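COAT AND BLANKET DRIVE - WHERE WE ARE

Quick one, I'm typing this between two van runs so forgive the spelling.

We passed 1480 items last night. Target is 2000 by the end of December. Not bad for a drive that had one table and a roll of tape when we started. Sterkley brought in 277 on its own, mostly kids' coats, bagged by size and labelled, bless you. Prirkham a bit behind with 131 but the school there only got the flyers last week, so more to come I hope.

What we still need, most wanted first:

Adult coats, L and up. Always short on these.
Blankets - fleece, wool, anything washable. Twin size or bigger.
Hoodies and sweatshirts. These go faster than anything else on the rack.
Gloves in pairs. PAIRS please.

What we don't need: summer stuff, pillows, shoes without a mate, curtains. We have so many curtains. Ospina Thrift will take the curtains if you drop them there yourself, side door, mornings only.

SORTING

Sorting nights are going ok, bit slow. Main holdup is stuff coming in unwashed. If it smells like the garage it has to go to the laundromat first and that's quarters out of the coat fund. Wash it, dry it all the way, then bag it. Damp bags got us mildew last year and we lost a whole carload.

Check pockets too. So far - a house key, two pacifiers, a library card, someone's grocery list (you were out of cumin). Key is at the front desk.

Dark colors and light colors can go in the same bag, doesn't matter. Sizes matter. If the tag is gone just hold it up to somebody and guess, write the guess on tape and stick it on the sleeve.

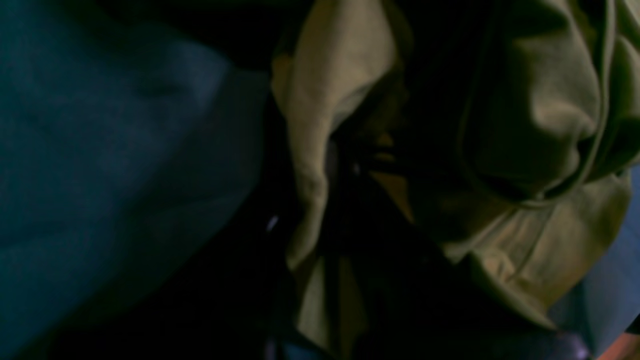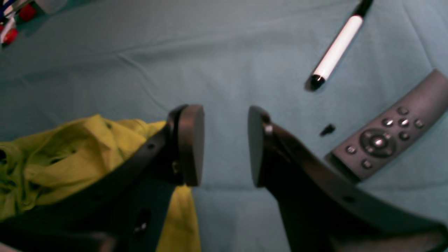 DROP OFF AND PICKUP

Last drop off before the holiday break is 12/22/25, doors close at 6. Please don't leave bags on the steps after that, it rains in and then see above re: mildew.

Can't drive? Dilek Kurtuluş is doing pickups in Savley and the streets behind the rail yard. Leave her a note at the front desk with your adress and a time. She has a small car so four bags max per house.

Also need a second driver for the Prirkham run. It's an hour there and back, gas covered. And boxes! Flat ones, medium, the kind with handles if your work throws them out.

Handing out starts the morning after last drop off, same hall, use the back entrance. No forms, no ID. Tell your neighbors.

More next week if I get a minute. Soup recipe got bumped agian, sorry, it's coming.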